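Inès Masson
10/3/22

Everyone in my feed is putting up a wine glass rack. The tabletop kind, one post in the middle, curly arms, glasses hanging by their feet. I have doubts. Thread, because my sister asked me what I thought and my answer was too long for a text.

Start with the pitch. The listing I keep getting shown, from a shop called Junov, says it "frees up your cupboard." Frees it up for what? The glasses come out of the cupboard and the rack goes on the table, where I used to be able to put a plate.

Second claim: it's "faster than a shelf." Try it. A glass on a shelf, you grab it. A glass on one of these, you have to take hold of the foot, slide the stem out through the opening in the loop, then turn the whole thing right side up. That's a lot of wrist for a drink of water.

And the loops are all curls. Pretty, sure. But with curls at the end of an arm AND curls on the post, the foot has something to catch on in every direction. Whoever drew these was thinking about how it looks from the couch.
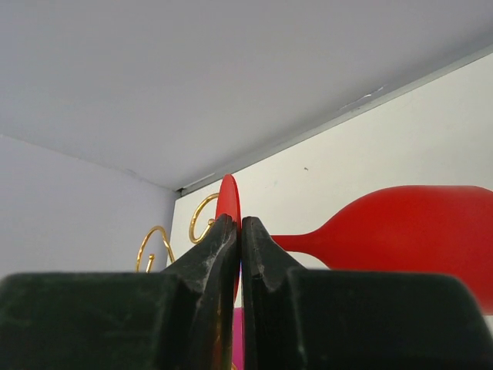
My rule after a week of fussing with these things: hold the foot, never the bowl. If you pull on the bowl you tilt the stem and it jams against the wire, and then you pull harder, and then you are sweeping the floor.

Which brings me to plastic. I used to be a snob about plastic wine glasses. I'm still a bit of a snob about drinking from them. For hanging on a wire rack, though, I'll give them this much: I don't hold my breath.

Someone replied that plastic is too light and the rack looks silly with it. Looks silly to who? If you want it to look serious, buy a cabinet.

The other thing plastic gets you is color. Red ones and pink ones are easy to tell apart at a party, so no little charms on the stems. I have owned one set of charms in my life and it lives in a drawer with the dead batteries.
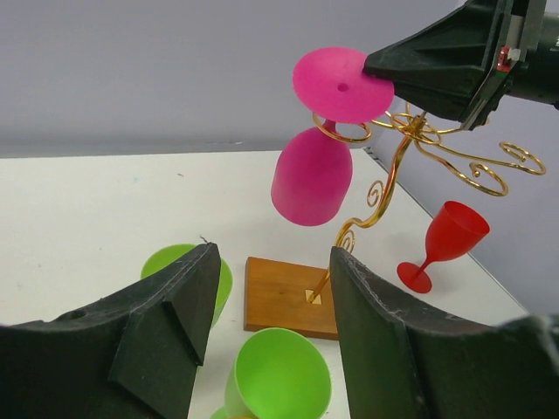
Balance is my real complaint. One post, one small square base. Load one side and leave the other side bare and you've built a lever. The Gaillard listing says "stable even when partly loaded" and shows it full in every single photo. I'd like to see the partly loaded photo, please.

So if you have one: fill it in opposite pairs, empty it in opposite pairs. Yes, that means thinking about which glass you take. Yes, I resent it too.

I do like a wooden base better than the all-wire ones – wood sits flat and doesn't scratch the table as much. Check where the post goes into the wood, though. If there's any wiggle there on day one, send it back. It won't get better by December.

Reviews are no help, by the way. One of these has 1590 of them and the top ones all say "so cute!!" Great. Does it fall over? I read for half an hour and found 3 people who mentioned actually washing a glass and putting it back.

On that: dry them first. Upside down on a rack sounds like it would drain nicely, and then you have drips on the wood. The people selling these never show a dish towel.

Verdict for my sister, who stopped reading up near the top: fine for a sideboard, fine for a few light glasses you don't use much. For the table you eat at every day, no.

She has just written back to say she ordered one last night. Gold. Of course.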